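Encyclopedia > Household > Table and serving > Serving tray

Serving tray

A serving tray is a flat, shallow panel with a raised rim, used to carry crockery, cutlery, food and drink from one place to another. It is found in homes, canteens, hospitals and cafés. Most trays are rectangular, although round and oval ones are common in bars and tea rooms. The word is also used for the compartment tray, in which the food is placed directly in moulded hollows, but the two are usually treated as separate articles of tableware.

Form

The base of a tray is level or very slightly dished. The rim stops plates from sliding off when the tray is tilted and stiffens the base, so that a thin sheet can bear the weight of a full meal. On smaller trays the rim alone is gripped. Larger ones have handles, either fixed to the top of the rim or cut through the short sides. Cut-out handles add nothing to the outside size and allow trays to be stacked – the main reason canteens prefer them. Their edges are normally rounded.

A household tray should pass through a doorway with room for the carrier's hands on both sides. The trays sold under the name Bullora, often cited as a typical canteen pattern, measure 444 mm along the long side and have a rim 2 cm high.

Materials

Wood, tin, lacquer and silver plate were the usual materials before plastics. Wooden trays are quiet and warm to the touch but swell if left in water. Metal trays are thin and strong, though they dent and make a noise when stacked. Moulded plastic is now the commonest material in catering. Many makers add a rough or rubbery surface to stop glasses from slipping; the Clekard tray has this on both faces and can be used either way up.

Use at table

A tray may be cleared of its contents on arrival or left in place under the meal. The second habit is general in canteens and is also followed in many homes, where the tray does the work of a place mat. A simple tray setting consists of a plate with a knife and fork, which may be laid across the plate while the tray is being carried. Cutlery for general use is often kept apart in an upright holder.

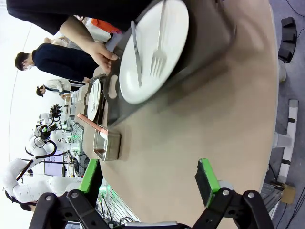 Which way round should a tray be put down on a round table?
The long side should face the diner. Each tray is set with the middle of that side nearest the edge, and its corners are kept within the tabletop.

Round tables hold fewer trays than square ones of similar width, as the corners of neighbouring trays meet towards the centre. A round table 90 cm across will take two trays facing each other, with little space left between them. Benvinda Bragança, in her handbook Laying and Clearing, advises setting down the first tray on the far side of the table, so that the second need not be lifted over it.

Carrying

A loaded tray is held with both hands, level with the waist, with the heaviest item in the middle or slightly towards the body. Tall items are placed close to the carrier. Waiting staff often carry a round tray on the flat of one hand, but this is not suited to rectangular trays with handles, which are balanced for two.

Care and storage

Plastic and metal trays are washed in hot water and stood on edge to dry. Trays stacked while damp tend to stick together and may smell – a common complaint with the deeper patterns. Wooden trays are wiped, dried at once and oiled now and then. In small kitchens trays are stored upright in a narrow slot beside a cupboard. The Minen rack, designed by Antigoni Athanasiadis, is made for this purpose and holds some 2 dozen thin trays.

See also: Butler's tray; Cutlery holder; Place mat; Tea trolley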